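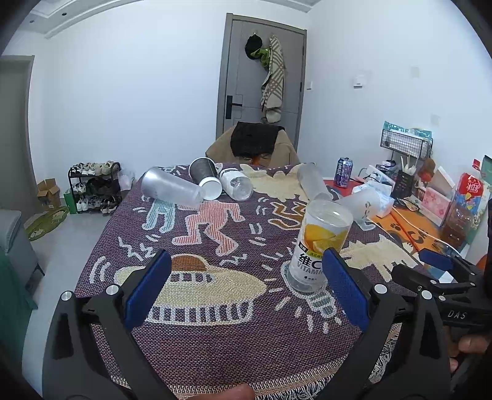 Lies Vermeulen has been building a robot to clear her table for so long that she has had to keep putting things on it. The robot is called Drokitz. It has a shoulder, an elbow, a tendency to sulk and, on the evening I first met it, no wrist, the old one having gone off to the shared workshop at Kokano in a carrier bag. In the meantime its education continued by hand. You take a gripper by its handle, open the jaws, and go after the crockery yourself while the camera watches. The blue fingertip pads went either side of a bottle of vitamin C drink, which had been stood up on the purple cloth in front of a row of cups lying on their sides, like the last guest upright at a wedding.

I had a go. I am a grown man who has been picking things up for most of his life, and I was dreadful. With your own fingers you don't think about where a bottle is widest. With two black jaws on the end of your arm you think of little else, and you come at the thing from too high, then too low, then stop for a rest.

"Slower," said Lies. "It's going to copy you."

I can't think of a more worrying sentence to hear in somebody's home.

The plan for Drokitz began on the back of a delivery note from Kuipers, the motor people, who had sent Lies the wrong motors and then, when she complained, the same wrong motors again. She kept both lots and designed an arm to suit them. The first version cost £348, a figure she offers freely and her partner Živko Vlachou repeats under his breath. It could lift an empty yoghurt pot and put it down again within sight of where it had been aiming. The second version was stronger and had to be clamped to the table, after it tried to leave.

Version three, the present one, owes a good deal to Tươi Triệu, who runs the evening sessions at Kokano and has opinions on cable routing. The workshop charges £4 a visit, tea included, and has a proper bench drill, a laser cutter that is usually booked and a drawer marked SPRINGS (NOT THESE). Tươi took one look at the elbow and asked who had done it. Lies said she had. Tươi said, "Right," and fetched a hacksaw.

The elbow is now very good. The wrist is the trouble. It has to tilt and turn while holding something, with its motor tucked out of the way of the cables, and there is only so much out of the way to be had. Lies has printed it in pieces, glued it, bolted it and, during one low week, tied it on with garden wire.
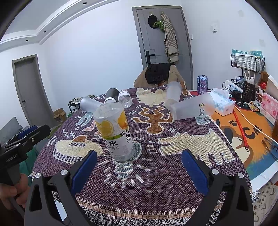
Cups, she says, are where the ambition went to die. A cup standing up is a simple request. Knock it on its side and it has a fat end and a thin end, it rolls when you nudge it, and if it's frosted plastic the software has some trouble telling where it stops and the tablecloth starts. The tablecloth doesn't help. It is woven with a flying saucer and several animals, and for a while Drokitz was keener on the saucer than on anything a person might have drunk from. Živko suggested a plain cloth. Lies said that people who own robots will also own tablecloths, and that she wasn't going to raise it in a laboratory.

So it is being brought up in a home, with the shoe rack over by the wall, the jacket on the chair and the other end of the table given over to tissues, cables and a can of something. She wants 200 good pick-ups before she trusts the new software with the real arm. When I left she had 69. I'd contributed a few attempts, and she was kind enough not to say in front of me which ones she was deleting.

I asked what she would do with the thing once it worked. Lies looked at me as if I'd asked a man with an allotment what he meant to do about soup. There would be a version four, obviously. The base wants redoing. Tươi has a theory about belts. Živko, who had been quiet for some time, said that it might clear the table.

"Well, yes," said Lies. "It could do that."

The wrist came back from Kokano in June with a new bearing and a note from Tươi saying not to overtighten it. Lies overtightened it. She rang to tell me, in very good spirits, over the sound of someone sawing, and said that if I was free on Thursday there were still plenty of cups to be getting on with.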